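Setting up your first table task in Skuson

Skuson is the simulation add-on that ships with the Drelturdale starter kit. It lets you test a pick-and-place job on screen before you run it on the real arm. These steps assume version 3 is installed and your license key has been entered.

Step 1. Load the room

Open the Scenes tab and choose Dining Table. Leave the lighting on default. If the arm shows up facing the wall, click Reset Base.

Step 2. Place the objects

Drag items in from the library and let each one settle before adding the next. Objects that overlap when you press Run will push each other off the table. The free tier allows 16 objects, and chairs do not count toward the limit.

Keep small items like the salt shaker near the front and leave some room around whatever you want picked up. I use the apple for a first run — it has a simple shape and the stock grasp settings suit it.

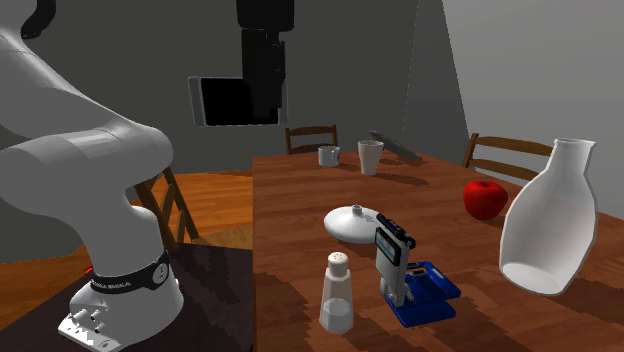 Step 3. Set the start pose

Under Arm, pick Gripper Down. Raise the gripper until it clears the tallest item on the table, then click Save Pose. The bottle is usually the one to watch.

Step 4. Run and check the log

Press Run. A first attempt on my laptop takes 33 seconds, most of it loading. If the log says "no path," raise the start pose and try again. After 4 failed tries Skuson stops and saves a report in the Zamani folder.

The paid tier adds batch runs. For a single arm I would stay with the free one until you need them.

Written by Omid Esfahani, 8 Aug 2020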